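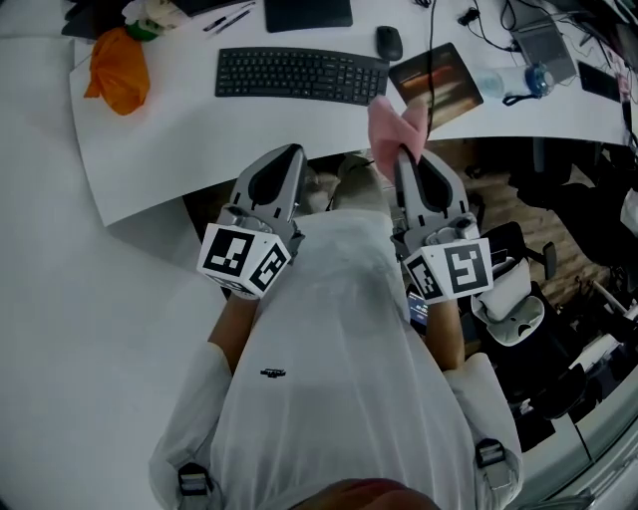

Fig. 1. Working position at the white desk, seen from above.

Handout 11: Cloth with loops. Terry, its construction and its care

Course: Textiles in the Household and in Hotels, first year
Room 116, please bring the thread counter and a dark sheet of paper

In the last handout we treated the plain weaves. Please read again the part on warp and weft before you come, as I shall use both words without explaining them a second time. Today's subject is terry, the cloth of towels, bathrobes, face cloths and many cleaning cloths.

1. What terry is

Terry is a woven pile fabric. A pile fabric has a ground, which holds it together, and a second set of threads that stands up out of the ground. In terry this second set forms loops. In velvet the loops are cut, and the ends of the threads stand up like a short brush. There is also a terry on which only one side has been cut (it is sold as velour), and the other side keeps its loops. Velour is pleasant to look at and prints well, but the cut side takes up water more slowly than the looped side. Guests in hotels often complain about this and do not know the reason.

The loops are made from the warp. A terry loom has two warp beams. The ground warp is held tight and the pile warp is left slack. The weaver puts in two weft threads a small distance away from the finished cloth, then a third, and then all three are beaten up together. The ground warp stays where it is, the three wefts slide along it, and the slack pile warp has no place to go except upwards and downwards. So it bends into loops. This is called three-pick terry and it is the usual kind. With four picks the loops are held more firmly, and the cloth is slower and more expensive to weave.

Please note that a loop in terry is not knotted. It is held only by the pressure of the wefts. Many of the faults in section 4 come from this.

Knitted terry also exists. It is stretchy and is used for baby clothes, socks and fitted sheets. If you can pull one thread at the edge and the rows open like a ladder, your sample is knitted. We leave it for the second term.

2. Why it takes up water

Cotton is mostly cellulose, and cellulose likes water. The fibre itself swells when it is wet. But a flat cotton sheet is a poor towel, although it is made of the same fibre, and so the fibre cannot be the whole answer. The loops give the cloth much more surface, and between the loops and inside the soft yarn there are very many small spaces. Water is drawn into these spaces by capillary action, as you have seen with the glass tubes in the physics lesson.

Pile yarn is spun with a low twist. A low twist leaves more room between the fibres and the yarn feels soft, but it also gives off more fluff. Ground yarn has a higher twist and carries the load. When you buy towels for a house, ask about both yarns. The seller will normally speak only about the weight.

Weight is given in grams for each square metre. A heavy towel holds more water and needs more time in the dryer, so for a sports hall a lighter one can be the better choice. In our exercise we weigh a small sample dry, put it flat on the water, wait until it has sunk, let it drip and weigh it again. If a dry sample weighs 25 grams, write 25 g, with a space, and do not write the unit in the next column.

A new towel often sinks badly. This is because of the finish, which makes the cloth feel smooth in the shop. Two or three washes without softener will remove it. Students who bring a new towel for the exercise should wash it first. 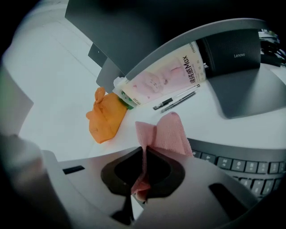
Erneck School of Household Management, Department of Textiles and Laundry

3. Sorting and washing

Sort by colour first, then by how dirty the pieces are, then by fluff. The third sorting is forgotten in many households. Terry gives off fluff and a smooth dark fabric collects it, so the two should not go in one drum. Strong colours such as orange, red and dark blue are washed alone until the water stays clear. Pale colours, for example pink, suffer less from their own dye and more from the dye of their neighbours.

Do not fill the drum to the top. The pieces must be able to fall. Terry becomes very heavy when it is wet, and an overfull drum only turns it round in a lump, with dirty folds in the middle. If you can lay your hand flat between the load and the top of the drum, the filling is correct.

The amount of washing powder depends on the hardness of the water, the size of the load and the dirt. All three must be known. The table on the packet gives the amounts, and for the practical lessons we use Briltik, whose measuring cup has only one line on it, so please read the table and do not trust the line. Too little powder leaves a grey cloth. Too much is not rinsed out of the loops and makes the cloth stiff, and then people add softener, and the softener covers the fibres with a thin layer that keeps water away. I ask you to learn this chain of events well. It comes back in the examination of the housekeeping class too.

White cotton terry bears a hot wash. For coloured pieces follow the label. Cloths that were used in a kitchen or a sickroom are kept apart and washed as hot as their label permits, and they are not left damp in a basket overnight.

4. Faults

Pulled loops. A ring, a zip or the claw of a cat catches one loop and draws its neighbours flat. Cut the long loop at the level of the others with small scissors. Do not pull it. The cloth will not run, as a knitted cloth would, because the ground is not touched.

Stiffness. Usually from hard water or from drying without any movement of air. Shake each piece strongly before you hang it, so that the loops stand up again. A towel that has dried hard on the line becomes softer after a few minutes in the dryer.

Smell. A towel that smells as soon as it becomes wet has not been dried fast enough at some earlier time. Wash it hot, if the label allows, and dry it completely. Perfume is not a treatment.

Puckered borders. The flat border at the end of a towel is often made with another yarn, and it shrinks more than the looped part. It can be stretched by hand while the towel is damp. With cheap goods this must be done after every wash.

Thin places. Hold the cloth against the window. Where the light comes through evenly the loops are worn but the ground is still good, and the piece can be cut and hemmed for cleaning. Where you see small holes the ground is finished.

5. Terry in a large house

The hotel Greninora, where some of you will do your practical weeks, does not own its towels. It rents them from the laundry Geerts, which sends out 3000 pieces in an ordinary week and more in August. In such an arrangement the towel belongs to the laundry, and the hotel pays for each wash. A missing towel is paid separately, and for this reason the clean pieces are signed for at the door of the linen room, also when it is six in the morning and the driver is in a hurry.

A house that owns its linen needs at least three sets for each bed: one in use, one in the wash and one on the shelf. The shelf set should rest. New pieces are put at the bottom of the pile and the pile is used from the top, otherwise the same few towels do all the work and wear out before the others.

Folding is done with the border inside and the fold towards the door. Other houses have other rules, and you should follow the rule of the house even if you find ours better.

6. Words to know

Pile: the threads which stand up from the ground.
Ground: the firm part of the cloth, made of ground warp and weft.
Pick: one passage of the weft.
Selvedge: the closed edge along the length of the cloth.
Velour: terry with the loops cut on one side.
Finish: any treatment given to the cloth after weaving.
Lint: the fluff which comes away in use and in the dryer.

7. For the next lesson

Bring two terry pieces from home, one old and one newer. Draw one row of loops from the side, large enough that the three picks can be seen, and mark ground warp, pile warp and weft in different pencils. Write half a page about the condition of the older piece and say what you would do with it. Read the first part of Handout 11 again before you draw, as most mistakes are made with the direction of the pile warp. Linen and half-linen cloths follow in the January lessons.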